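Practice kitchen: an evening in Yolandi Botha's garage

Yolandi Botha has been building a robot arm in her garage since September, and for most of that time she has had it working in a simulated kitchen on her desktop computer. She shares the garage, a lathe and the electricity bill with Keabetswe Khumalo, who does the metalwork. I visited them one evening to ask how a home build gets from software to bench. The kitchen is a model, with a gas stove, a marble counter and a stone wall behind it, and the job she started with was handling an onion. 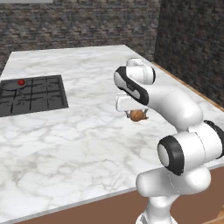
The gripper camera's view of the counter, with the fingers open:
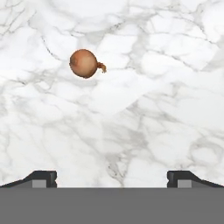
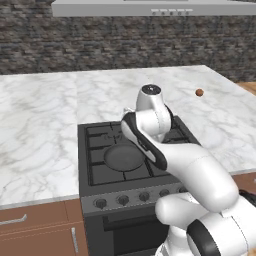
"I wanted a task I could fail at cheaply," Botha says. "If I drop a real onion 90 times I have to pick it up 90 times. On the computer I press a key and it is back on the counter."

She began with mugs and gave up on them after two weeks, as the handles were giving her trouble she did not want yet. An onion has no handle, but it rolls. Her first grasps closed too fast and pushed it away before the second finger arrived. She slowed the last part of the closing motion and made the hand center itself first.

The planning software is her own. She calls it Vorkar, a name left over from an old game project. Khumalo's half of the build is called Skumen, and it is the physical arm, which stands clamped to a steel bench at the back of the garage. It has 6 joints and no covers yet, so the wiring shows. He cut most of the brackets himself and bought the motors secondhand from a packaging plant that was closing a line.

"She gets a clean white arm on the screen and I get this," Khumalo says. "Mine has tape on it."

The two arms do not match exactly, and I asked whether that matters. Botha says it matters a lot at the elbow and less at the hand. The simulated arm is stiffer than the one on the bench. When Skumen reaches out to its full length it sags, and the error at the fingertips was 20 millimeters when they first measured it. Khumalo has since replaced one bracket and added a brace. He thinks the rest will have to be handled in software, and she thinks he should try a heavier plate first. They had not settled this by the time I left.

I asked why she had bothered with a whole kitchen when a flat table would have done for grasping.

"I did use a flat table," she says. "Everything worked on the flat table. Then I put the arm in a room with a stove and a wall and it tried to go through both. You need things to bump into."

She keeps a notebook next to the keyboard with a line for each run. The latest page goes up to 154. Most lines are two or three words long – "elbow too low," "missed left," "fine." Runs that end with the arm touching the stove get a circle around the number. There were fewer circles on the later pages, although she points out that she had also moved the starting position, so the pages cannot be compared fairly.

The project has cost them almost nothing in software and more than either expected in motor drivers. Two burned out in the first month. Khumalo now switches the bench off at the wall whenever he changes a cable, and there is a note taped to the switch to remind him.

The next step is to run the onion routine on the bench arm at quarter speed, with a foam block first and then a real onion. Botha has set up a piece of old countertop for it, a plain gray offcut from a neighbor's renovation. Khumalo still has to finish the fingers. The first pair was bare aluminum and slipped on everything, and he is gluing rubber to the second pair.

"After that, maybe a potato," Botha says. "Then I would like it to put something in a pan without hitting the pan. I have given it until spring."

Khumalo says he would be happy with the onion.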